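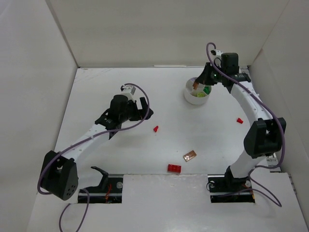
1/ Arena surface notes, Plodby Equestrian Centre, May

Posting our footing measurements for anyone running a riding school on sand and fibre. Author: Li-hua Tang, yard manager.

2/ The outdoor school was levelled before the holiday courses. Target depth is 111 mm above the membrane. We check with a marked steel rod on a fixed grid, always before watering.

3/ The track is the problem, as usual. Beginners' lessons stay on the outside and push material against the kickboards. The centre line barely moves. Corners at A and C lose depth first.

4/ Watering: 3000 litres per session from the bowser, split into 2 passes. The first pass goes on at 6 am and the second after morning lessons. One heavy pass ran straight to the drains on the low side.

5/ Grading: Omell leveller behind the small tractor, tines set shallow. Deep tines pull fibre to the surface, where it clumps. Alternate the direction each time or you build a ridge at the gateway.

6/ Jumping days: move the grid of poles between groups. Landing areas pack hard after over 300 efforts and raking the top does not fix that. They need loosening by hand fork, then rolling.

7/ Droppings come out after every lesson. Left in, they break down to fine dust and the drainage slows.

8/ Pekine, the older cob, is our informal test. She shortens her stride on the left rein when the long side is too deep. The rod has agreed with her so far.

9/ Indoor school figures to follow once the Yoshida sprinkler line is refitted. Different sand, no fibre, so please don't compare the depths directly.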